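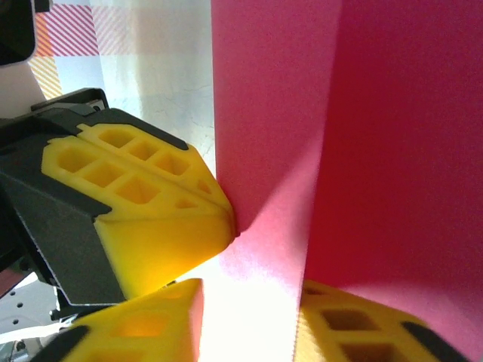

Grandelier will put off buying its second batch of robot grippers until after August, and spend part of the money on spare fingers instead, the folding-carton firm told suppliers on Saturday.

The original plan was for 10 complete arms, all ordered at once from Flonico, with grippers included. That has been cut to four arms now and six later, if the trial line at the Atar works hits its numbers. Those numbers have been set at 100 good folds an hour on the heavier cardstock, for a full shift, with one operator minding the cell.

So far it has not got there. The line managed that pace on plain board in the spring but heavy colored stock is slower, and colored stock is what customers want before the holidays. Creasing is the sticking point. Push too lightly and the fold springs back open. Push too hard and the sheet dimples next to the crease, and a dimpled sheet can't be sold as a gift box.

The company's planning note, sent to three suppliers and seen by this site, is blunt about where the first budget went wrong. Arms were priced to the last bolt. Fingers were a single line at the bottom with no quantity next to it.

"We budgeted for the robot and forgot the bit that touches the paper," the note says.

That bit wears out. The fingers in use are 3D-printed, in yellow, with rows of square pockets molded into the upper faces so they give a little under load. Printing them is cheap enough. Swapping them isn't, as the cell has to stop and the new set has to be lined up again before folding restarts. The note allows 40 minutes for a change, and says the finance side had allowed nothing.

Grandelier now wants 126 fingers on the shelf before the second order is signed. They would be held in Atar, not at the supplier, and the firm is asking for the print files too so it can make its own in a pinch. Flonico has agreed to supply the parts but is still talking about the files. A reply is due before the end of the month.

Pasaribu, which bid for the first contract and lost, has been asked back in for the second. Its offer is for grippers only, to be fitted on whichever arms Grandelier already owns. That would mean two suppliers on one line and an argument over who pays when something stops. The note admits as much and asks both firms to say in writing where their responsiblity ends.

Lease terms are also on the table again. The first four arms were bought outright. For the other six Grandelier is asking for prices both ways, purchase and a monthly lease with service built in — and wants the service part broken out so it can be compared. One of the earlier quotes rolled training, delivery and a year of call-outs into one figure, and the buyers could not work out what they were paying for.

Suppliers have been asked to price the following separately:

Arms, each, with and without controller
Grippers, each, fitted and unfitted
Spare fingers, per set
Finger changes, if done by the supplier
Training, per operator, day shift and night shift
Safety fencing and light curtains
Removal of old equipment

The last one is new. Two hand-fed creasing machines have to come out to make room, and the first budget assumed they would be sold. No buyer yet. If none turns up they go for scrap and the haulage comes out of the same pot.

Floor space is tight as well. The Atar building was laid out for pallets and forklifts, and the cells have to fit between the loading doors and the guillotine. Six more would mean moving the staff lockers. A sketch attached to the note shows them going upstairs, though there is no price for that either.

Staff were told about the change of plan at the start of the early shift. No jobs go under the smaller order, the company said. Operators on the hand-fed machines will be trained on the cells first, before anyone is hired from outside. What happens under the full order has not been spelled out, and the union branch has asked for a meeting before any contract is signed.

Some on the floor would sooner see the money spent on the glue line, which is older and breaks down more. The planning note mentions it once, in a list of items moved to next year's budget.

Tests on the heavier red and pink stock go on in the meantime. The cell is being run at reduced speed, with the press force stepped down a notch at a time and sheets pulled for checking after each change. Results go to the buying team every week. They want a month of steady figures before they will release the rest of the money, and a bad week restarts the clock.

Grandelier's other site has put in a request for two cells of its own. It was turned down for this year, but the quotes are to include a price for extra units so the quesion can be reopened without starting from scratch.

Closing time for bids is noon on the last working day of August. Late ones won't be opened. Site visits can be booked through the Atar front office, mornings only, safety shoes required.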